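Search this board
Advanced search

Tollemgate Automation Forum > Grippers and end tools

Topic: Pads on a two-finger gripper, how often do you change them?

stenon_bench wrote:
We run a two-finger gripper with felt-type padding on the inner faces. It lifts glass jars of dry powder on and off a black rack. The log says 2,315 picks on this pair of pads. The manual says inspect every 200 and gives no figure for replacement. I inspect them, but I don't know what I'm looking for. They look dusty and that's all I can say. Fingers at the rack, before a run: 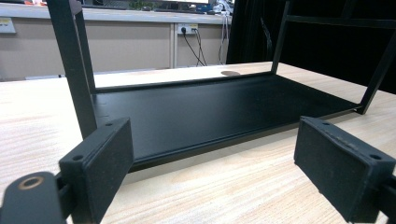 Replies

muvarow wrote:
Dust on the outside of the block doesn't matter. Look at the padding. If it has gone shiny or you can feel the block through it, change it. We swap ours at 1,000 whatever they look like, as a pair.

kettle_and_clamp wrote:
Disagree with swapping at 1,000. You'll be binning good felt. Check the screws first. I had a jar creeping down in the grip and blamed the pads for a month. One screw had backed off a quarter turn.

muvarow wrote:
Felt costs next to nothing. A jar on the floor costs a morning.

nigatu2 wrote:
What's in the jars? Grit gets into felt and stays there. Then it marks the glass. I'd go by what you're handling and leave the count out of it.

stenon_bench wrote:
Dry, sandy stuff. Lids are on but some always gets out. Screws were all tight when I went round them at lunch. One with a jar on the platform:

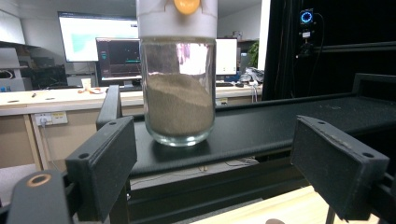

Jar between the pads. Light grains on the platform and pale specks on the right pad.

nigatu2 wrote:
I'd clean the platform before I touched the pads. Vacuum with a soft brush, don't blow it. An air line drives it into the felt and into any joint that's near.

kettle_and_clamp wrote:
Agree on the air line. Wipe the jars as well.

muvarow wrote:
Fine, but after 2,315 I'd still fit new ones. Re-zero the closing width afterwards, new felt is thicker. Ours needed it every time.

stenon_bench wrote:
Will vacuum tonight and order a set. I'll keep the old pair to compare and log the jar wipes too.

Last updated: June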